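Regionalflug mit Zolport Air: Erfahrungen mit der neuen Strecke?

Drucken | Per E-Mail versenden
6 Kommentare

inselhopper_k
Ich bin seit gestern Abend zurück und muss das einfach loswerden: Zolport fliegt seit August wieder mit Turboprops nach Heketti, und es war großartig! Die Maschine ist klein, die Sitze sind schmal, aber man fliegt so niedrig, dass man jede Bucht erkennt. Für Hin- und Rückflug habe ich 346 Euro bezahlt, mit Koffer. Wer noch schwankt: links sitzen, auf dem Hinweg jedenfalls.

propellerfan
Endlich! Ich habe die Strecke vermisst, seit sie damals eingestellt wurde. Weißt du, ob der Flieger noch die alte Lackierung hat? Wollico hatte doch diese grünen Streifen am Leitwerk, bevor sie in Zolport aufgegangen sind.

inselhopper_k
Grüne Streifen sind weg, alles weiß mit blauem Schriftzug. Schade eigentlich, aber drinnen ist alles frisch gemacht, sogar die Gepäckfächer schließen ohne Gewalt :-)
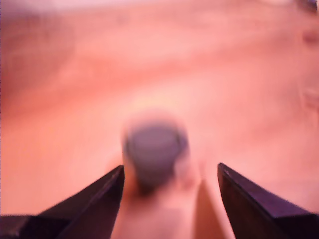
Was ich noch vergessen hatte: Am Gate ging es herrlich schnell. Die Boarding-Ansage kam, und 30 Minuten später waren wir schon in der Luft, mit Treppe übers Vorfeld und allem, was dazugehört. Ich mag das ja, wenn man noch zu Fuß zum Flugzeug läuft und den Propeller aus der Nähe sieht.

RisticMimi
Ich gönne dir die Freude, aber 346 Euro für so einen Hüpfer finde ich happig. Die Fähre kostet einen Bruchteil, und man kann das Auto mitnehmen. Außerdem fliegt Zolport abends viel zu früh zurück, für einen Tagesausflug taugt das nicht.

propellerfan
@RisticMimi Mit der Fähre bist du aber den halben Tag unterwegs, und bei Wind fährt sie gar nicht. Ich nehme jederzeit den Flieger.

RisticMimi
Bei Wind fliegt der auch nicht immer. Wir saßen im Frühjahr in Heketti fest, Gutschein gab es erst nach dem dritten Anruf.

mimoza.m
Hallo zusammen, Mimoza Mujić hier, ich pendle beruflich auf der Strecke. Beim Preis muss man früh dran sein, ich habe meist deutlich weniger gezahlt. Der Bus von Ristić zum Flughafen wartet übrigens auf die Abendmaschine, auch wenn sie fast 30 Minuten Verspätung hat. Das steht in keinem Fahrplan! Und zur Landung — bei klarem Wetter kommt man über den Leuchtturm rein, das ist jedes Mal wieder schön, auch nach all den Flügen.

inselhopper_k
Danke, das mit dem Bus ist Gold wert! Den Leuchtturm habe ich prompt verpasst, weil ich meine Jacke gesucht habe. Also muss ich nochmal hin, was für ein Jammer ;-) Weiß jemand, ob der Winterflugplan schon buchbar ist?

mimoza.m
Bei mir wird er in der App schon angezeigt, allerdings ohne die Mittagsverbindung.

12 Mal geteilt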